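Subject: Re: [nunine-textiles] big blue cloth, pale walls, and how are people storing theirs?

Hi all

Quick one, well not quick, got till the kettle boils and then I'm out. Meant to reply properly ages ago. The earlier message is left in at the bottom for anyone who deleted it, scroll down.

Short version. Paint stays. Cloth stays. Still can't fold the thing nicely. Read on if you want the long version, otherwise skip to the storage bit because that's where I need help.

1. THE WALL

Pale lavender. Went back and forth on it for weeks. The tester pot was one of the Cirnulik ones and it dried a good bit greyer than the lid, which put me off, but two coats on and with the lamp on in the evening it comes back to a proper soft purple. In the mornings it's nearly white if you're not looking at it straight. I know some of you said cream, cream, always cream with a strong blue. Tried a big sheet of cream card against it. Made the cloth look like a swimming pool cover. Lavender's kinder to it, takes a bit of the shout out.

Tips for anyone painting behind textiles, all learned the slow way:

Paint a big bit of card and move it round the room. Don't paint little squares on the wall, you only see the square.

Look at it next to the actual cloth, in the actual room. Cloth colours in my head are always wrong. I was sure mine was darker.

Leave it a full day before you judge. Leave it three before you lean anything on it. I leaned. There's a mark.

Matt not silk. Silk bounces light off onto the cloth and everything goes a bit chilly.

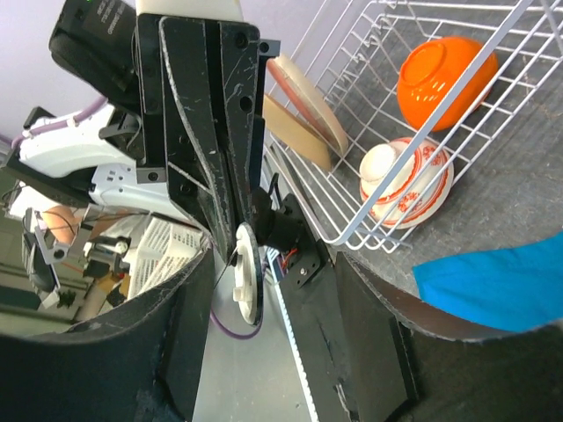
2. THE CLOTH ITSELF

For those asking what it is: no idea, still. Came in a mixed bundle from Kingi, order 3397 if anyone from the shop is lurking, and the label had been snipped out before I got it. 116 cm on the short side. Haven't measured the long side because I keep starting and something happens.

Colour is turquoise, bright. Opens out almost cyan where the light gets on it and goes a much deeper blue down in the creases, so it never looks like one flat colour unless you iron it within an inch of its life. I've stopped ironing it within an inch of its life. Prefer it a bit soft.

Washed a corner first (cool, bit of plain soap, old white flannel underneath to see if the dye moved). Faint blue on the flannel the first time, nothing the second. So it's been in twice since on its own and I'd say it's safe but I still wouldn't put it in with a white shirt. Would you? Genuinely asking, some of you are braver than me.

Drying. Over the airer, wide side across two bars so you don't get one hard line down the middle. Not in the sun, someone on here lost a green one that way, stripes. Take it off while it's still got a tiny bit of damp in it, shake hard, smooth with the flat of the hand on a table. Does most of what an iron does.

Edges: two are proper selvedge I think, the other two have been hemmed by machine by somebody in a rush. One corner coming undone. Will do it by hand at some point, small slip stitch, got thread that's near enough. If anyone has a true match in turquoise I'd swap for the Skirach lilac, have most of a reel and no use for it now the cushions are done.

3. FOLDING, OR NOT

Right, this is the bit.

Folding in half, half again, into thirds: looks lovely for a day, then you open it and there's a grid on it. Grid doesn't drop out for ages. Did this all winter.

Rolling on a cardboard tube: the best for creases by miles, as per the message below. But the tube has to be as long as the cloth is wide and then where do you put the tube. Mine was behind the door till the door stopped opening.

Folding once and rolling from the fold: halfway house. One soft line down the middle. Tube half the length. I'd say this is the one for a small house.

Just draping it: what I've ended up doing. Drop it in big loose folds over something and leave it be. It creases, yes, but on the slant and softly, and they move every time you touch it so nothing sets. Looks intentional if you squint. Collects dust though so it wants a shake outside every week or it goes dull on the top surfaces.

Stuffing it in a bag: no. Well. It's fine for a weekend.

One more thing on folding, if you do fold, change where you start each time. Thirds one month, quarters the next. It's the same line over and over that wears through. Had an old tablecloth go exactly on the fold, just split, and the rest of it was perfect.

4. STORAGE, HELP PLEASE

Question for the list. I've got a shelf 67 cm deep and that's it. What goes on it with the blue, and what goes under? At the moment heavy stuff at the bottom, the blue lying across the top because I'm scared of it being squashed. Means I have to lift it every time I want a napkin. Daft.

Do people use tissue between? Acid free or just whatever came in the shoebox? Do lavender bags stain, the real ones, the oil? Asking as I've got a drawer full and the room matches already.

Also is anyone else's cupboard smelling a bit musty since June or is it just this side of Nunine. Mine's had a tub of bicarb in it and I'm not convinced.

5. SWAP TABLE

Same arrangement as last time. Bring stuff clean and dry, pin a note on with the size, 100 percent cotton or wool or whatever if you know it, "dunno" if you dont. Nothing with moth, please, not even a little bit, not even if it's been in the freezer. Bits under a hand's width go in the scraps box. Doors open at two, I'll be late.

I'm not bringing the blue one before anyone asks. Comes out to be looked at only.

Kettle's gone. More when I've sorted the hem.

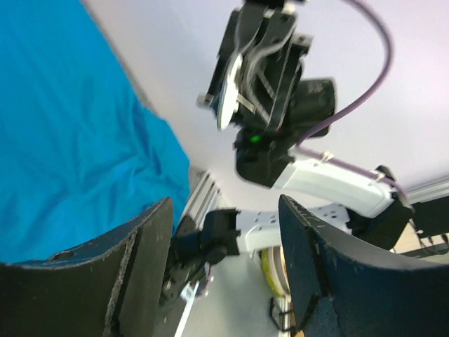 The earlier message, sent to the list:

Hello everyone, new-ish here, been reading for a while and finally got something to say.

I saw the question about large pieces in strong colours and whether to fold or roll. I roll everything now and wouldn't go back. I ask at the fabric shop for the empty tubes, they're only going in the recycling, and I cover each one with an old pillowcase so the cardboard never touches the cloth. Right side out as you roll, it seems to stress the surface less, although I'd be glad to hear if anyone has found the opposite. Don't roll tight. You want it snug enough that it won't slide and no more. Then a wide strip of cotton tape tied in a bow, never elastic bands, they perish and leave a brown line that does not come out. I have two pieces with the line on to prove it.

If you haven't room for tubes, I used to fold with a sausage of rolled-up tissue tucked inside each fold so it couldn't go sharp. It works. It's slow, and you'll use more tissue than you think.

On the colour question, a strong blue will lose some of its strength over the years wherever the light reaches it, even on a dull day through a net curtain. Turn it round now and then. If it lives over the back of something, swap which side faces the window. I had one go pale along the top and stay bright inside the folds, and when I opened it out it looked tie-dyed. My granddaughter wanted it, so it went to a good home, but it wasn't what I'd bought.

Walls I can't help with. Mine are magnolia and have been since we moved in.

One question back to the list. Has anybody had luck getting a hard crease out of something you don't want to iron? I've tried hanging it in the bathroom while the bath runs, and a damp towel laid over the top overnight. The towel was better. The crease was still there in the morning but you had to look for it. I've been told a drop of white vinegar in the water on the towel makes a difference and I'm nervous of trying it on anything dyed. If someone has a scrap they don't mind losing, please try it and report back.

Thank you for all the advice on here, I've saved most of it.

----
nunine-textiles mailing list
Reply to the list address, replies to sender only don't get archived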